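水栓の補修部品、廃番品も注文可能に Bittencourtが3月から

住宅設備メーカーのBittencourtは月曜日、すでに生産を終えた洗面用水栓について、補修部品の供給を3月に再開すると発表した。対象は183品目で、パッキン、スピンドル、ハンドル、吐水口の座金などが含まれる。中には発売から40年を超える製品の部品もある。

同社はこれまで、生産終了から一定の年数がたった水栓の部品を順次、供給の対象から外してきた。このため古い洗面台を使う家庭では、水漏れが起きると水栓全体を交換するか、取り付け穴の寸法が合わずに洗面台ごと取り換える例が多かった。特に湯と水のハンドルが左右に分かれた形式では、現行品と穴の間隔が違うことがあり、工事店から部品だけを求める声が寄せられていたという。

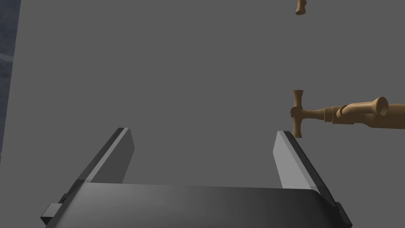 平らな灰色の面を描いたCG画像

再開にあたり、同社は部品の図面を保管資料から起こし直した。図面が残っていなかった品目は、工事店が保管していた現物を借りて寸法を測ったとしている。金属部品は同社のSkanar工場で少量ずつ生産し、ゴム部品は外部の協力会社に委託する。パッキン類の材質は現行の水栓で使っているものに統一した。

部品の価格は、現行品と共通の規格のものは据え置き、専用の部品は個別に定める。注文は1個から受け付ける。在庫のある品目は通常の部品と同じ日程で発送するが、受注後に加工する品目は納品まで20日かかる。急ぎの修理には対応できない場合があり、同社は事前の問い合わせを求めている。

申し込みの窓口となるのは、取扱店として登録された31の工事店と金物店。店頭で水栓の型番を伝えれば、対応する部品を調べてもらえる。型番の表示が読めなくなっている場合は、ハンドルの根元の径と取り付け穴の間隔を測って持ち込めば照合できる。取り外した部品を店に持参してもよい。同社の通信販売では当面扱わない。

対象となる主な製品群は、洗面用の「Hitura」と、手洗い器用の「Ollia」の2系列。Hituraは集合住宅に多く採用された時期があり、今回の品目の大半を占める。Olliaは店舗や集会所の手洗い場向けに売られた製品で、ハンドルの形が年代によって異なるため、同じ名称でも部品に互換性がないものがある。同社は年代別の対応表を作り、取扱店に配布した。
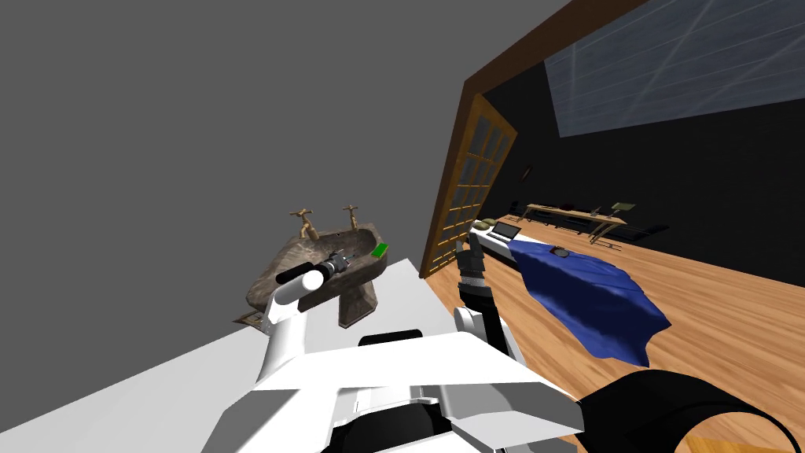
左右に分かれた水栓の修理では、片側だけに不具合が出ても、もう片側の部品も同じ程度に傷んでいることが少なくない。同社は片側のみの注文も受けるが、両側を同時に点検するよう勧めている。ハンドルを閉めても水が止まりにくい、回すときに重さを感じる、根元から水がにじむといった症状は、パッキンの交換で収まる場合がある。一方、弁座に傷が入っているときは研磨や部品交換が必要になり、作業は工事店に依頼する。

家庭で交換する場合は、先に止水栓か元栓を閉め、ハンドルを開いて管内の水を抜いてから作業する。古い水栓ではねじが固着していることがあり、無理に回すと洗面器の縁を傷めるおそれがある。同社は、動かないねじがあればそこで作業をやめ、取扱店に相談するよう呼びかけている。工具で表面を傷つけないよう、当て布を使うことも勧めた。

表面仕上げについては、専用部品のハンドルはめっきの一種類のみとなる。以前に販売していた着色仕上げは再現しない。長く使われた水栓に新しい部品を付けると色や光沢に差が出るため、見た目をそろえたい場合は左右とも交換することになる。取り外した古い部品の再めっきは受け付けていない。

取扱店の側では、部品の問い合わせが集中することを見込み、修理の受付時間を分ける動きがある。ある金物店は、午前を持ち込みの照合、午後を出張修理に充てる。出張費と作業費は各店が定めており、部品代とは別にかかる。同社は、見積もりの段階で部品代と工賃を分けて示すよう取扱店に求めた。

供給の期間について同社は、注文の少ない品目も当面は打ち切らず、状況を見て判断するとしている。浴室用と台所用の水栓は今回の対象に含まれていない。要望の多い型から検討を進めるが、再開の時期は決まっていない。

対応する型番の一覧は取扱店の店頭で閲覧できる。過去に部品がないとして修理を断られた製品も、改めて照会を受け付ける。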